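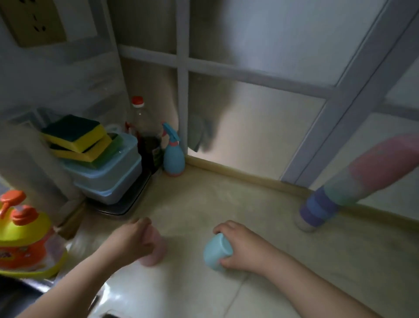

The night staff at Cludthorpe said in the first interviews that the machine had not taken the dull part of the job away, it had only moved it to a different hour. Several people on the day side put it in nearly the same words, and we had not asked them to compare notes. The statement is a fair summary of what we found, though the project's own progress report reads quite differently.

4.2 Kitchen work after the rollout

The Cludthorpe residence has small shared kitchens on each floor, and until May of the first year the care assistants did all the tidying in them by hand. The project, called Ruka, then brought in an arm on a wheeled base, supplied by Itora and run on Sokol's planning software. Its stated aim was to "free staff for residents." We were brought in after the contract was signed, so we had no part in choosing the measures. We would not have chosen these.

The main measure was the number of items handled without help. Over the study period the log shows 900 attempts, of which 249 ended with a person stepping in. The progress report treats the remainder as time saved. This is a generous reading. An attempt was logged as complete when the arm let go of the item in the target area, and the log says nothing of whether a care assistant later picked the same item up and put it somewhere else. In interviews, most of them said they did this often.

Part of the trouble lies in how little of the work is written down. Figure 3 shows the kind of handling involved: one hand on an upright pink plastic cup, the other holding a light blue one tipped on its side with the mouth toward it. Farther back on the same counter are sponges, a spray bottle and a bottle of sauce. A person working at such a counter makes small choices all the time about what belongs together and what can wait. The task list given to the arm had one line for cups.

Figure 3. Handling two plastic cups at a kitchen counter.

The care assistants filled the gap themselves. They began to clear the counters before the arm's scheduled run, so that it would meet fewer things it could not sort out. This pre-clearing appears in no rota and no job description. When we asked the supervisors how long it took, they said it took no time, as it was part of keeping the kitchen decent. The assistants disagreed, and gave it as the main reason they disliked the early shift.

There were gains, and we do not want to hide them. Two of the assistants had wrist pain before the rollout and both said that fewer repeated lifts had helped. Others liked having a reason to leave the kitchen and sit with a resident while the arm was running. But sitting with a resident was possible only when the run went well, and a call from the kitchen could come at any point. Several described listening for it with half an ear — a poor sort of free time, and one the residents noticed too.

What changed most was who got blamed. Before the rollout a messy kitchen was a messy kitchen. Afterward, a failed run led to a note asking whether the counter had been "properly prepared," a duty that had never been assigned to anyone. We found no note that asked whether the task list was any good. The supervisors told us such notes would go to the supplier directly, and we were not shown that correspondence.

We therefore do not accept the claim of time saved as it stands. The log supports a narrower one, that the arm released items in the target area in most attempts. Whether this made the working day shorter, or better, would need a count of the pre-clearing and the re-sorting, and neither was collected.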